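Serrano Education Research
Posts

Mon 13 April

1/ A thread on something I spend a lot of my week on: what happens between "we'd like to evaluate this program" and the first day of data collection in a school district. It is mostly waiting, and most project plans leave no room for it.

2/ Background for new followers. I work on evaluations of tutoring and career education programs, mostly in middle and high schools. My current project is a study of Allside, an after-school program in mid-sized districts. We're in the second year.

3/ The sample is 29 schools. Total enrollment in the grades we care about is 3233 students. On paper that is a comfortable size. In practice the number you design for and the number you end up with are two different numbers, and the second one depends on paperwork.

4/ First piece of paperwork is the data sharing agreement. Every district has its own template. Some are two pages, some run to the length of a lease. The short ones are not always faster, since a short one often means the district's lawyer has to think about it from scratch.

5/ If you are writing a proposal right now: put 60 working days in the schedule for agreements. Then don't let anybody talk you down. The funder will ask if it can be done in a month. It can, in one district, if someone there already knows you.

6/ Second piece is the research application. This is separate from the agreement and usually goes to a different office. The two offices may not talk to each other. I now send both of them the same one-page summary with the same title on it, so that when they do compare notes they know it's one study.

7/ Keep that title the same everywhere. We had a district approve the "Allside Evaluation" and hold up the "After-School Career Pathways Study" for five weeks. Same study. My fault.

8/ Third piece is parent consent. Our review board asked for active consent for the survey, which means a signed form comes back or the student isn't in. Our target return rate was 80 percent. We hit it in some schools and missed it badly in others.

9/ What separated the two groups of schools was pretty dull. In the good ones, the form went home in the same packet as the lunch form and the emergency contact card. In the others it went home alone, in a backpack, on a Friday.

10/ We tried reminders by text message through the schools. They helped a little. Having a stack of blank forms at the front desk helped more, because parents who came in for something else could sign on the spot.

11/ Translation: do it before the first mailing. We did ours in two rounds, and the second-round families had less time to return the form. That shows up in the return rates and we have to say so in the report.

12/ Now the survey.

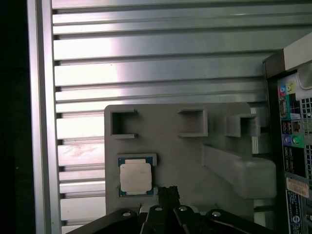
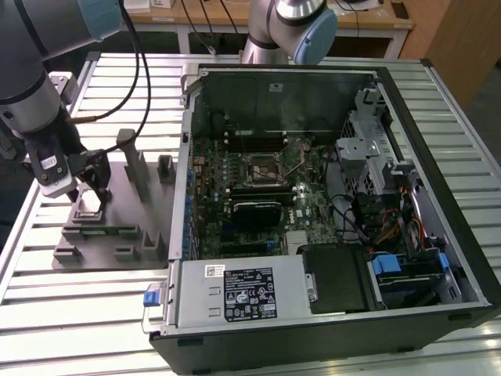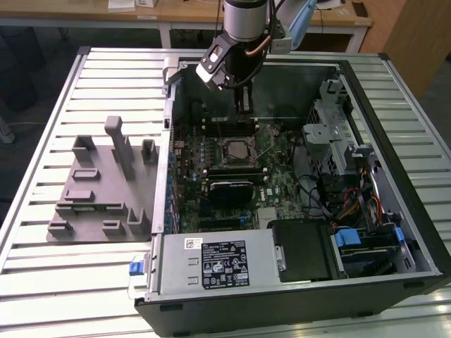

13/ The student survey. Ours asks about plans after graduation, classes taken, and how much students know about jobs in technical fields. It started at twice its current length. We cut it after watching a pilot group try to finish in one class period.

14/ Most of the questions we cut were ones somebody on the team was fond of. The test I use now is to ask which table in the final report the question feeds. If there's no table, it goes.

15/ One item I'm glad we kept asks students to name an adult they'd go to with a question about work or training. It's open-ended and slow to code. It has also told us more about how the program runs day to day than the whole satisfaction section.

16/ On coding: two people code the same batch separately, compare, fix the codebook, and do it again until they agree often enough to split the rest. We use Prenda for this. Any tool that keeps a record of who changed a code and when would do.

17/ Keep the old versions of the codebook. You will be asked in June why a category that existed in the fall is gone, and "we merged it" is a better answer if you can show the version where it happened.

18/ Classroom observations. Every observer gets two days of training and then a paired visit. The paired visit is the part that gets cut when money is tight, and it is the part I'd cut last. People can score a video the same way and still score a real room very differently.

19/ Example. Our form has an item for "students work independently." One observer counted it when the instructor stepped back for a minute. Another wanted to see most of a session. Both readings were reasonable -- the form just didn't say. It does now.

20/ Scheduling visits: ask the site for the days you should not come. Testing weeks, half days, field trips, picture day. You get a better answer than if you ask which days are good, and the coordinator spends less time on the email.

21/ Administrative records come last and take the longest to clean. Attendance is the hard one. Districts don't agree on what counts as present for half a day, and after-school attendance is often kept on a sheet by the door.

22/ We built a simple template for the after-school sheet and offered it to every site. Use was optional. Around a third of them switched. For the rest we type in what they send, and the typing is checked by a second person.

23/ Student IDs. Please get the districts to send IDs as text and not as numbers. Leading zeros disappear in a spreadsheet and you'll find out when a whole school fails to match. I have lost two full days to this, in two different years.

24/ The next question is what you give back. Districts put real staff time into this, and a final report that arrives long after the last visit is not much use to a principal who's planning next fall.

25/ So each school gets a short summary at the end of the year. Two pages: its own return rate, its own survey results next to the average for all the schools, and a few lines on what observers saw. No rankings. Small groups are left out so no student can be picked out.

26/ Principals read page one. Program coordinators read page two and write back with corrections, and those corrections are often right. Last year one of them pointed out that we had the wrong start date for her site, which changed how many sessions the students could have attended.

27/ The policy side gets a different document. Four pages, findings first, methods at the back, cost per student in a table where it's easy to find. People who work on state budgets look for the cost table before anything else. I'd rather they find ours than guess.

28/ Things I would do differently if Allside were starting over: one title, one contact list, translation before the first mailing, consent forms in the enrollment packet, and the attendance template agreed on before the program opens its doors.

29/ I'd also hire the data manager earlier. We brought ours on after the first records had come in, and she spent her first two months sorting out file names that the rest of us had made up as we went along.

30/ Somebody asked last week if the same plan works for the smaller study we're doing with Fliris. Mostly yes. It's one district, so one agreement and one application, but consent and attendance are the same amount of work per school.

31/ The interim report on Allside is in review now. It covers how the program was put in place and who took part. It does not cover outcomes, and I won't be posting outcome numbers before the final report -- please don't ask in the replies.

32/ I can share the one-page district summary and the attendance template with anyone who wants them. Both are plain documents with blanks to fill in. Send me a message with your work email and I'll get them to you this week.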